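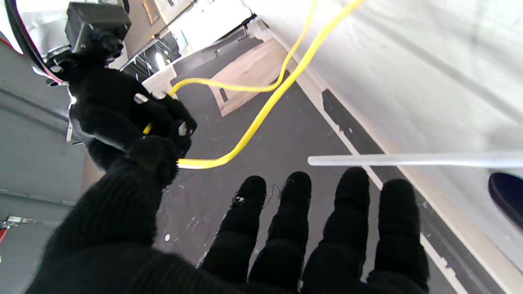
stopside_reader replied:
I must disagree with the proposal as it stands. Withdrawing the printed timetable from a stop because few people are seen to consult it takes no account of how such a sheet is used. A passenger who travels daily does not need it. A passenger who travels twice a year needs it a great deal, and will seldom be standing there when a survey is carried out.

Passenger Information Forum
Topic: Printed timetables at Selanberg stops
August 2019

network_desk wrote:
The position of the previous contributor is noted. For the benefit of members joining the discussion at this point, the proposal put forward by Melis is as follows. Full printed timetables would be kept at the interchange, at the hospital, and at all stops served by a bus less often than every 20 minutes. At the remaining stops the timetable would be replaced by a smaller notice giving the route numbers, the hours of first and last departure, and a stop code for use with the Hidier departure service. The network has 600 stops. Members are invited to comment on the principle first and on the layout of the notice second.

lower_quay wrote:
I support the principle. A route that runs every eight minutes does not require a column of departure times, and most passengers will simply go to the stop and wait. What they require is the time of the last bus, in large figures. On the present sheet for route 115 the last bus is printed in the same small type as everything else, with a footnote letter beside it, and the footnote is on the other side of the case where it cannot be read from the pavement.

stopside_reader wrote:
The footnote is a fault of layout and could be put right without removing the sheet. I would also ask members to consider Sunday and holiday services. A route may run every eight minutes on a working morning and once an hour on the evening of a public holiday. Under which rule does its stop fall?

network_desk wrote:
The draft refers to "daytime frequency" without defining it. We agree that this is insufficient. A query has been sent to Melis.

hillfoot_parish wrote:
Our parish was consulted in May on a related matter and replied in writing. We asked then that no stop should lose its printed sheet where mobile reception is poor. There are 6 such stops on the hill road between the quarry turning and the upper school. The Hidier service cannot be used at any of them. It is of no assistance to a passenger to be given a stop code which cannot be entered anywhere.

We should be grateful to know whether that reply was received. It is not mentioned in the draft.

fold_and_crease wrote:
May I add something on the printing side, having prepared sheets of this kind for a number of years. The expense is not chiefly in the paper. Szabó prints the full set in one run and the price per sheet is modest. The greater expense lies in sending two people in a van to open each case, take out the old sheet, clean the inside of the glass and fit the new one. That visit will still be needed under the proposal, as the hours of first and last departure change with every revision. I therefore doubt that the saving is as large as members have been led to expect.

lower_quay wrote:
With respect, the smaller notice would change much less often. The first and last buses on my own route have not moved in three years, whereas the sheet has been replaced at every revision because of alterations of a minute or two in the middle of the day.

fold_and_crease wrote:
I accept that in part. It depends on the route. On the eastern side the last departures were altered twice in one year on account of the bridge works. I would prefer to see the record of revisions before agreeing to any general statement.

stopside_reader wrote:
There is a further point. An out-of-date sheet is worse than none, and I concede this freely. At the stop outside the swimming baths the sheet on display was, when I last looked, two revisions old. If Melis were to undertake that every sheet would be correct on the first day of a new timetable, I should be willing to accept fewer of them.

hillfoot_parish wrote:
We would not accept fewer on the hill road in any circumstances.

stopside_reader wrote:
Nor would I ask it. My remark concerned the town.

market_cross_user wrote:
I have read the thread with interest and should like to raise the matter of type size, which falls under layout but seems to me to bear on the principle as well. A number of those who rely on the printed sheet are older passengers. The current sheet is set so small, and mounted so low in the case, that one has to stoop and hold on to the post. If the smaller notice were set in larger type at eye level, some passengers who cannot use the present sheet would be better served than they are now. I would not wish the word "smaller" to decide the question — it is the notice which is smaller, and the lettering need not be.

network_desk wrote:
This is a helpful distinction and will be carried into the summary. Members may wish to know that the cases themselves are of two patterns. The older pattern has a fixed backing board and cannot be raised on the post without drilling.

lower_quay wrote:
Could the older cases be dealt with as the posts come up for repainting?

network_desk wrote:
We do not have the repainting programme to hand. It will be requested.

fold_and_crease wrote:
A small technical request, if the notice is redesigned. Please do not print the route number in yellow. It fades in a south-facing case within one summer and the figure 1 disappears altogether, so that 115 is read as 5 by anyone in a hurry.

network_desk wrote:
An answer has now been received from Melis on two of the matters above. "Daytime frequency" is to be measured between the morning and evening peaks, on schooldays only. The reply from the parish was received and will be attached to the revised draft, though no undertaking is given as to the hill road stops.

hillfoot_parish wrote:
We are obliged for the confirmation. We shall write again on the absence of an undertaking.

stopside_reader wrote:
A measure taken on schooldays only does not answer my question about public holidays. Please record my objection as maintained.

network_desk wrote:
The objection is recorded. Comments on layout may now be submitted in the separate topic.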